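Sonance Releases Trestirine, a Hand-Lettered Font Family for Invitations and Packaging

Design studio Sonance has released Trestirine, a family of 12 hand-lettered fonts drawn for wedding stationery, greeting cards, labels and small-run packaging. The family is on sale now through the studio's online shop.

Trestirine began as brush and ink lettering by Raymonde Vachon, who drew each alphabet on paper before it was scanned and traced. The full set contains 2,919 glyphs. It covers upright and slanted scripts in three weights, a set of plain capitals to pair with them, and two fonts of borders, corners and dividers.

"I kept getting asked for lettering that could sit next to a drawing and look like the same hand made it," said Vachon. "Most script fonts repeat the same letter over and over, and you notice it in a word like 'Mississippi.' We drew up to 7 versions of the common lowercase letters so the repeats don't line up."

The alternate letters switch automatically in programs that support OpenType features. For programs that do not, the download includes a character sheet so users can copy and paste the versions they want. Accented letters for French, Spanish, Portuguese and German are included in every script and capital font.

Sonance tested the family at small sizes for return address labels and hang tags. The light weight is recommended for 14 point and up. The bold weight holds up on kraft paper and other rough stock, and can be used for rubber stamps and cut vinyl.

A companion set of clip art, Admasu, will follow in January. It will include loose leaves, seed heads, ribbons and frames drawn with the same brushes, supplied as vector files and as PNG files with clear backgrounds. Customers who buy the complete Trestirine family before then will get Admasu at half price.

Licensing

Trestirine is sold with a standard license that covers personal projects and printed goods for sale up to 2,000 units. An extended license removes the unit limit. Both allow use in logos. Web and app licenses are sold separately. Fonts may be bought one at a time or as a complete family.

About Sonance

Sonance makes fonts, clip art and printable patterns for crafters, stationers and small shops. Its earlier releases include Jurmont, a typewriter face with matching postmarks and stamps.

Press contact

Review copies and specimen sheets are available on request through the contact form on the studio's website.

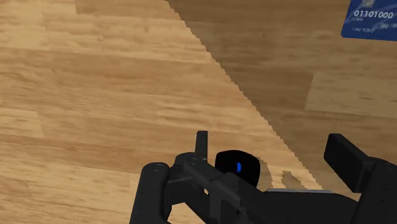 Rendered wood plank surface with a blue card.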